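# 제5장 다시 찍은 영화들: 초기 유성영화 시대의 재탕 경제학

영화사를 처음 배우는 학생은 대개 리메이크를 요즘 일이라고 생각한다. 아이디어가 떨어진 제작자, 겁 많은 투자자, 익숙한 제목만 골라 보는 관객. 이 세 죄인이 힘을 합쳐 오늘의 극장가를 만들었다는 것이다. 안타깝게도 이 한탄은 극장 좌석만큼이나 오래되었다. 무성영화가 아직 걸음마를 하던 때에도 평론가들은 “또 이 이야기인가” 하고 썼고, 그 평론가들이 그리워하던 원작은 십중팔구 연극이었으며, 그 연극은 대개 소설을 베낀 것이었다.

이 장에서는 소리가 들어온 뒤 몇 년 동안 제작사들이 왜 창고로 달려갔는지를 살펴본다. 앞 장에서 다룬 녹음 기술은 필요한 만큼만 되풀이하겠다. 광학식 녹음과 디스크식 녹음의 차이가 기억나지 않는 독자는 조용히 제4장으로 돌아갔다 오기 바란다. 기다리지는 않는다.

## 5.1 창고에 쌓인 재산

가상의 계산부터 해 보자는 교재가 많지만, 우리는 장부를 보는 쪽을 택한다. 이 장에서 줄곧 따라갈 회사는 Vunerau 영화사다. 규모는 중간, 야심은 대형, 취향은 어느 쪽이라고 말하기 어려운 제작사였다. 무성영화 시절이 끝날 무렵 이 회사의 재산 목록에는 이야기 판권 1,236건이 올라 있었다. 그 가운데 740건은 한 번도 촬영된 적이 없었는데, 목록을 훑어보면 이유를 짐작할 수 있다. 등대지기의 쌍둥이 딸이 나오는 이야기가 지나치게 많다.

나머지는 이미 영화가 된 작품이었다. 경영진의 눈에 이것은 필름 통이 아니라 예금통장이었다. 판권료는 벌써 치렀고, 관객은 제목을 기억했으며, 각본은 서랍에 있었다. 배우에게 입만 열게 하면 새 영화가 되는 셈이었다. 물론 서랍 속 각본에는 대사가 거의 없었다. 이 사소한 문제를 해결하려고 연극 극작가들이 기차를 타고 서쪽으로 왔고, 그들이 남긴 편지는 오늘날 영화보다 재미있게 읽힌다.

판권 계약도 생각처럼 깨끗하지 않았다. 옛 계약서에는 ‘활동사진으로 만들 권리’라고만 적혀 있는 경우가 흔했다. 원작자의 변호사들은 말하는 활동사진은 활동사진이 아니라고 주장했고, 제작사의 변호사들은 말이 많아졌을 뿐 여전히 활동한다고 맞섰다. Vunerau는 이런 분쟁을 여러 건 겪은 뒤 새 계약서에 ‘현존하거나 장차 발명될 모든 방식’이라는 문구를 넣었다. 영화 계약서가 한없이 길어지기 시작한 시점을 굳이 찾는다면 이 근처다.

## 5.2 사례: 《와마크의 나루》

Wamach라는 개척지 마을을 무대로 한 멜로드라마 《와마크의 나루》는 세 번 만들어졌다. 첫 판은 짧고 빨랐다. 뱃사공이 누명을 쓰고, 강이 불어나고, 진범이 후회하다가 물에 빠진다. 두 번째 판은 같은 이야기에 말을 100마리 더했다. 나루터 이야기에 그 많은 말이 왜 필요한지는 홍보 책자도 설명하지 못하지만, 흥행은 잘되었다.

세 번째가 유성판이다. 카메라는 방음 상자에 갇혀 움직이지 못했고, 마이크는 꽃병 속에 숨었으며, 배우들은 강둑의 꽃병 주위로 수상할 만큼 자주 모여든다. 학생들은 이 대목에서 으레 웃는다. 웃어도 좋다. 다만 웃은 뒤에는 두 번째 판과 유성판의 재판 장면을 나란히 놓고 쇼트의 길이를 비교해 보아야 한다. 무성판은 얼굴로 밀고 가는 곳에서 컷을 나누고, 유성판은 말이 끝날 때까지 버틴다. 무엇을 얻고 무엇을 잃었는지는 이 장 끝의 토론 과제에서 다시 묻는다.

평은 갈렸다. 어느 지방지는 강물 소리가 “프라이팬에 기름 튀는 소리와 구별되지 않는다”고 적었다. 그래도 관객은 왔다. 뱃사공의 목소리가 어떤지 궁금했던 것이다. 뱃사공의 목소리는 뜻밖에 높았고, 그 배우의 다음 계약은 희극이었다.

## 5.3 누가 두 번 보는가

리메이크의 경제학에서 가장 까다로운 항목은 관객이다. 이미 본 이야기에 왜 다시 돈을 내는가? 당시 업계지가 즐겨 내놓은 답은 세 갈래로 갈라진다. 하나는 세대론으로, 아이들이 자라 새 관객이 되었다는 설명이다. 다른 하나는 기술론인데, 소리 자체가 상품이었다고 본다. 마지막은 습관론이다. 사람은 아는 제목 앞에서 지갑을 덜 망설인다. 세 번째 설명은 관객에게 그다지 예의 바르지 않아서 학계에서 오랫동안 인기가 없었다.

습관론을 진지하게 다루려면 영화표를 다른 작은 소비와 나란히 놓아야 한다. 주말 저녁의 극장 나들이는 사탕 한 봉지, 과자 한 봉지와 같은 주머니에서 나갔다. 동네 극장 주인들은 이 점을 학자보다 먼저 알았고, 매점 자리를 넓히는 일로 그 이해를 표현했다.

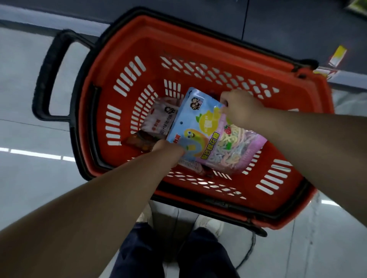
*그림 5-1. 긴 손잡이가 달린 장바구니에 담기는 사탕 봉지와 포장 간식.*

Foley 극장의 운영 일지는 그런 면에서 귀한 자료다. 지배인은 작품의 예술성에 대해서는 한마디도 남기지 않았으나, 수요일 저녁마다 신작과 재탕 가운데 어느 쪽이 사탕을 더 팔았는지는 꼼꼼히 기록했다. 재탕이 우세했다. 줄거리를 아는 관객은 결정적 순간에도 자리를 비울 수 있었기 때문이라는 것이 지배인의 해석이며, 이보다 설득력 있는 수용 이론을 필자는 아직 만나지 못했다.

## 5.4 이 장에서 쓰는 용어

영어권 문헌은 ‘리메이크’, ‘재상영’, ‘음향 추가판’을 뒤섞어 쓴다. 이 책에서는 다음과 같이 구분한다.

- **리메이크**: 같은 원작이나 각본을 바탕으로 처음부터 새로 촬영한 작품.
- **재상영**: 기존 프린트를 다시 극장에 건 경우. 포스터만 새것일 때가 많다.
- **음향 추가판**: 무성 필름에 음악, 효과음, 때로는 대사 장면 몇 개를 덧붙인 판본. 광고에서는 거의 언제나 ‘완전 유성’이라고 불렀다.

마지막 유형의 대표작으로 꼽히는 Rotunora 제작사의 해양 모험극은 다음 절에서 다룬다. 바다 장면 전체가 침묵 속에 흘러가다가 선장이 문을 닫는 순간에만 커다란 쾅 소리가 나는 작품이다. 상영본을 구하지 못한 학교에서는 부록의 쇼트 목록으로 대신하되, 쾅 소리는 교수자가 직접 내도 무방하다.

### 읽기 전에 생각할 문제

1. 자신이 원작과 리메이크를 모두 본 영화를 하나 고르고, 어느 쪽을 먼저 보았는지가 평가에 영향을 주었는지 적어 보자.
2. 《와마크의 나루》 두 번째 판의 말은 이야기에서 어떤 역할을 하는가? ‘없다’도 답이 될 수 있으나 근거를 한 쪽 이상 제시해야 한다.
3. ‘장차 발명될 모든 방식’이라는 계약 문구가 오늘날의 온라인 배급에도 적용되는지 논해 보자.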